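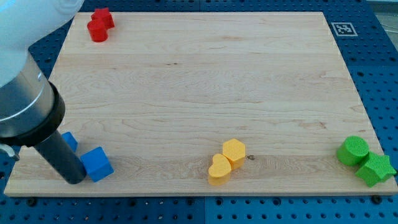
October 5, 2020

Spent most of today on the push planner, and I'm in a much better mood than I was on Friday! Ismail had been blaming the board calibration for the wobbly pushes, so I re-ran the marker pose first thing and the board transform came out within a millimetre of the old one. Not the calibration, then. (Sorry Ismail.)

The real culprit was the smoothing filter between the policy and the arm controller. It was still resetting its state on every new instruction, so each time we typed something like "push the green star to the yellow heart" the tip gave a little kick before it settled. Lautaro spotted it in the velocity plot while eating his lunch. I've changed the filter to carry its last target over, and the kick is gone from the logs. Merged to the Ukstead branch, tests green apart from the one Gisela already knows about.

Then perception. The detector mixes up the red cylinder with the other red piece when they're touching, and it swaps their labels back and forth from one cycle to the next. Same colour, shared edge, so I can see why, but the planner believes every swap and replans, and the tip dithers about between two goals. For now I hold a label until it has lost 7 cycles in a row. Ugly but it works... mostly. Brenda wants a proper tracker instead and she's probably right.

Ran 279 short pushes overnight in sim with the hold in place and 3000 without the filter reset. Haven't looked at the second lot properly, the plotting script ran out of memory at episode 908 and I need to make it read in chunks.

Still to do:
the blue cube vanishes when the tip is right over it, ask Ivana about her occlusion mask
limit on how far past the board edge we let a goal sit, the star is my test case
move the workspace bounds out of the code and into the config, I keep forgetting which copy is live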